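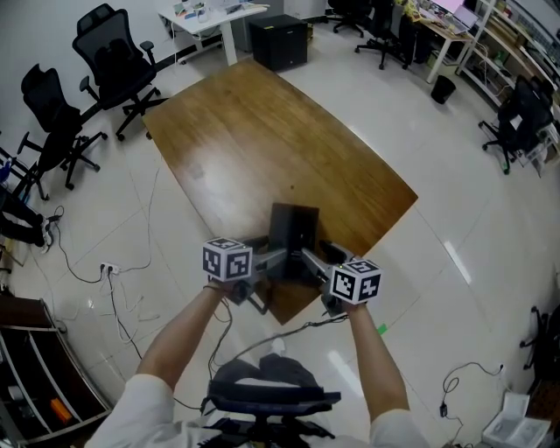 November, evening

Third week on the grippers. My forearms are sore again, and the left thumb is stiff from squeezing. I worked at the long wooden table most of the afternoon, picking up a black block with both hands, turning it and setting it down. Ruairi Urquhart wants the two-handed pickups finished before we start on dishes and towels.

The count on the sheet stood at 2,510 when I left. We threw out 13 from today, mostly ones where I let go too soon. I thought that was fair.

My sister called at lunch and asked when she can buy one that does laundry. I told her I don't know. She has heard me say that for two years. What I can say is that the arm at Fulton will put a mug on a shelf if the mug is one it has met before and the shelf is clear. Give it a wet dish towel and it mostly pinches air. Last month it took 3 minutes to fold a washcloth, and I wouldn't have called it folded.

Shop work is further along, I think. Botha has one loading parts into bins all night and they seem happy with it. The bins are always in the same spot, though. My kitchen isn't like that - the sponge is never where I left it and the cat sits on the counter.

Holding the grippers does make me notice what hands do. I can't feel the block through them, so I watch the tips the whole time. When I got home I emptied the dishwasher and looked at the TV for most of it. No machine I've worked with could do that yet, plates and forks and the one lid that never fits.

Ruairi says 800 towel folds should be enough for a first try. I say double it. We start on those after the Skastik people visit.

Need to buy hand cream and call the dentist. Leftover soup for dinner.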